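## 4. Setting Up the Table

You have assembled the frame, tightened the bolts, and found the one bolt left over. (It's a spare. Put it in the bag with the other spare.) The Grosodeck table is now ready for its first game of Durnia, a game of cups and small dark lumps that takes longer to lay out than most people expect and longer to put away than most people are willing to stay for.

### 4.1 Before you start

1. Wipe the top with a damp cloth and let it dry. The white finish is matte and shows everything, including the cloth if it was a cheap one.
2. Switch on a ceiling light. A lamp to one side throws long shadows, and players will reach for a shadow sooner or later.
3. Move drinks to another surface. A drinking cup on a table of playing cups has a short and predictable career.

**Caution:** The playing cups are not drinking cups. They have not been tested for hot liquids, and we would like to keep it that way.

### 4.2 Laying out

1. Pick one corner of the table as the field. All cups and stones go there. The rest of the top stays clear for hands, elbows, and argument.
2. Set the stones down in loose rows. "Loose" is meant kindly. You do not need a ruler, and guests who bring one should be given the rule book to read.
3. Stand the cups among the stones and toward the edges of the field, open end up.
4. Leave enough room beside each cup to pick it up without plowing through a row.

A field laid this way looks slightly accidental, and that is the look you want. Durnia scoring depends on the gaps, and perfectly even gaps give the first player an advantage that the second player will mention for the rest of the evening.

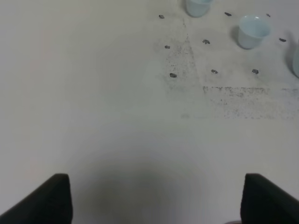 Players who prefer the field in the opposite corner may have it there. The rules are the same, only everyone sits somewhere else. Do not try to split the field between two corners unless you own the Sipos expansion, which has its own manual and its own regrets.

**Note:** Stones are irregular on purpose. If one rolls, turn it until it finds a side it likes. Stones that refuse every side may be swapped for a spare from the Stosent pouch.

### 4.3 Checking the surface

1. Crouch until your eyes are level with the tabletop.
2. Look for a tilt. If you find one, turn the leveling foot on the low side counterclockwise, 2 turns at a time.
3. Stand up slowly. The table is level; you may not be.

The top is rated for 176 pounds, evenly spread. A person sitting on one corner is not evenly spread.

### 4.4 Putting away

1. Empty the cups and stack them. Don't press down on the stack, or you will spend 20 minutes getting them apart.
2. Return the stones to the pouch and pull the cord tight.
3. Check the floor. Dark stones are hard to spot on a dark rug and very easy to locate with a bare foot.
4. Wipe the top again before folding the legs.

For replacement cups and stones, see Section 7.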